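Kirkon bench, pre-session inspection
Task set: fruit pick and place
Completed before the first recording of the morning, March

1. Emergency stop
Pressed and released with the arm holding still. Arm dropped out of drive each time. Pass.

2. Arm mounting bolts
Checked with the torque wrench. One bolt at the rear took a small turn. Pass, recheck at the end of the week.

3. Cable run from wrist to base
Clips in place. The sleeve is wearing where it rubs at the elbow. Taped for now, new sleeve ordered through Zikach. Pass with comment.

4. Speed and force limits
Speed limit set to 30 per cent for hand-guided examples. The previous shift had left it higher. Whoever closes the bench must put it back and sign the sheet. Fail on arrival, corrected.

5. Operator position
Floor tape is lifting at one corner and needs replacing. Operator stands outside the tape while the arm is live. No reaching in to reset an item until the arm is paused. Pass with comment.

6. Gripper fingers
Opened and closed 20 times with nothing between them. No sticking. Wipe both fingers before food items are handled. Pass.

7. Wrist camera
Lens cleaned. Picture is sharp and both fingertips are in view, as the Nalach recording guide asks. Pass.

8. Table and items
Table should be clear apart from the items named in the task. Wipe down between sets. Fruit is changed when it softens, as a soft one grips differently and the examples no longer match. 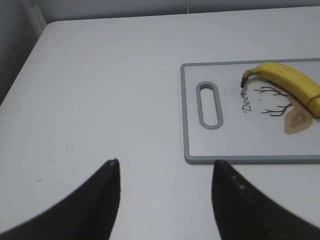
Item 8, wrist view: banana on the deer board, fingers open.

Comments on item 8: there are a few tiny dark marks on the white top to the left of the board. Wipe again, and if they stay, note them in the session log. The banana is lying across the printed antlers, which is allowed. Vary its angle between examples and do not line it up with the board edge every time. Pass with comment.

9. Recording
Disk space checked. Test example saved and played back. The first 4 examples from the last session had no end marker and have been moved to the reject folder. Do not send them to Kaewsai with the rest. Pass.

Result: bench may be used. Outstanding: cable sleeve, floor tape, rear bolt recheck.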